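Tabletop

A tabletop is the flat upper part of a table, on which things are set down, eaten, written or worked on. It is held up by legs, a pedestal or trestles and is in most cases the largest single part of the piece. The word is also used for a top sold separately, to be joined to a frame by the buyer.

Materials

Solid wood was the usual material for household tables for centuries and is still common. Boards are glued edge to edge, and because wood swells and shrinks across the grain, the top is fixed to the frame with slotted screws or small wooden blocks that let it move. Panels with a thin surface layer, such as veneer, laminate or melamine, came into wide use during the twentieth century. They stay flatter than solid boards and cost less, but their edges chip and are hard to repair. Glass, stone, steel and linoleum are also used.

Thickness depends on the material and the span. A tempered glass top can be thin and still carry a normal load, while a top made of softwood boards needs more depth or a rail underneath to keep it from sagging. Hollow-core tops, made of two thin sheets over a paper honeycomb, are light but hold screws poorly away from the solid edge strip.

Color and finish

Finishes are grouped by how much light they throw back: high gloss, satin and matte. Gloss is easy to wipe but shows fingerprints and fine scratches. Matte hides scratches better, though grease can leave darker spots on it. Oiled and waxed wood has to be treated again from time to time - once or twice a year in a kitchen that sees daily use.

White is a common choice for work tables, craft tables and kitchen islands. Small parts are easy to find against it, and it brightens a room with few windows. A plain white surface seldom looks the same white all over. Under soft light it takes on pale grays, and anything standing on or over it lays a faint shadow. Painters of still lifes have long made use of this, and the furniture maker Firouzeh Rahimi advised customers of her Nenside workshop to look at white samples lying flat in the room where the table would stand. 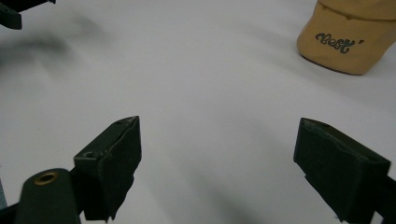

A smooth white surface in soft light, with faint gray shading. In the foreground, the two dark green fingers of a hand-held gripper.

Sizes

Dining tops are commonly 30 to 40 inches wide, which leaves room for place settings on both sides and dishes down the middle. Each seated person is usually given 24 inches along the edge. Round tops seat more people for their area but become hard to reach across once they are much more than five feet wide. Desk tops are shallower, often 24 to 30 inches.

Care

Dust and crumbs are removed first, as grit rubbed under a cloth scratches most finishes. A damp cloth with a little dish soap is enough for laminate, painted wood and glass. Bleach and scouring powder dull a smooth white finish and may turn it yellow. Stone such as marble is etched by lemon juice and vinegar, so both are kept away from it. Ink on laminate can often be lifted with rubbing alcohol - the spot should be rinsed afterward. Deep scratches in solid wood can be sanded out, but veneer is often too thin for this.

See also

Countertop
Desk
Trestle table
Wood finishing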